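## 4. Running the open day demonstration

This section assumes the Urko simulator is installed and that visitors are already in the corridor, asking where the coffee is.

1. Start the demo laptop and plug in the projector before you log in. Done the other way round, the picture goes to the laptop only, and you will present to yourself.
2. Open the scene called `grocery_table` and wait for both arms to load. On the Roratden laptop this takes 189 seconds. Have something to say.
3. Set the speed to 11. The slider goes up to 500, and every visitor under the age of twelve will find this out.
4. Press **Reset** once. The groceries return to their starting places on the table.

> **Note:** Pressing **Reset** twice brings in a second set of groceries inside the first. The simulator then tries to separate them, with great force and in all directions. 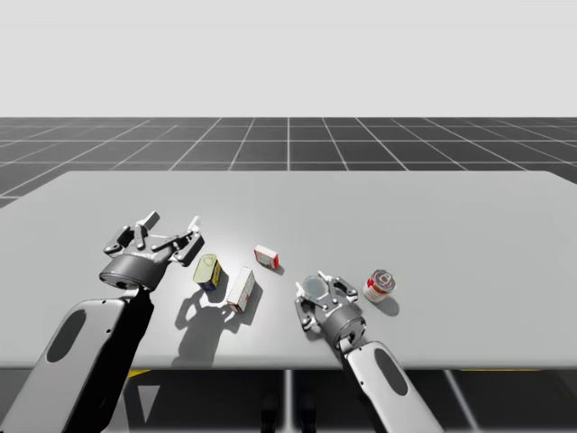
5. Pick an item from the **Target** menu and choose an arm. Left and right are the robot's, looking out across the table. Petro Shevchuk has asked that this be printed in every manual until people stop ringing him.
6. Press **Go** and take your hand off the mouse. The arm follows the mouse if you let it, and visitors will conclude that you are doing the work yourself.
7. If a grasp fails, press **Retry**. Do not say "it has never done that before". Some of these people came last year.

**Caution:** Do not change the gravity setting during a school visit. Hnat Sirko did so at Gachanja, by request, and the rest of the hour was spent on nothing else.

### 4.1 Closing down

1. Press **Stop**, then **Save log**. The log is named by run number; the last one on the old laptop was 3,257, so carry on from there.
2. Copy the log to the Vesosov folder before switching off.
3. Take the visitor badges back at the door. We are down to the ones with no pins.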